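Swapping fingers on the Cenditz cell
August 2, 2021

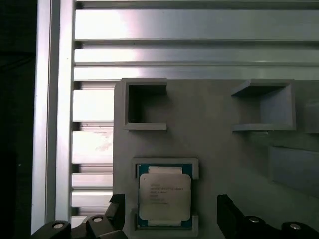
We have been putting off the finger comparison since May, and now that it's underway I can't believe we waited. The question was simple enough: which set of parallel fingers is best at getting a processor out of its bracket on the upright panel and putting it back in, without scraping the lid or leaning on the corners?

Three sets made the short list. The Vukell fingers are the stiff ones, with squared tips and very little give. The Butt fingers are a touch longer and have a thin rubber face. The third pair we cut ourselves in the Florkden shop from leftover stock, and I was ready to be embarrassed by them.

Each set gets 500 picks, same arm, same controller settings, same starting pose. We're through the first two sets and partway into the third. The Vukell pair was wonderfully repeatable once we slowed the last bit of the approach down to 40 percent speed. The Butt pair forgave a lot more when the arm came in slightly off center, but the rubber likes to hang on to the chip when you open up -- you can watch it tip on release, and then the next pick starts crooked. And our own fingers? Doing great so far! They had 56 clean picks in a row before the first miss, and that miss was a loose bolt.

The wrist camera has been the nicest surprise. We had planned to rely on fixed positions for the whole test, but looking straight down between the fingers makes it so easy to see when one side is going to touch first. Glare off the aluminum rails is still a headache for the edge finder, so we've been playing with exposure and may try a matte cover on the rails next.

Still to do: finish the third set, rerun the Vukell fingers with softer pads, and try the whole thing again with the second controller. That should bring us to more than 2,000 picks in all. If you have a finger design you'd like in the mix, bring it by the cell -- we can swap a pair in a few minutes.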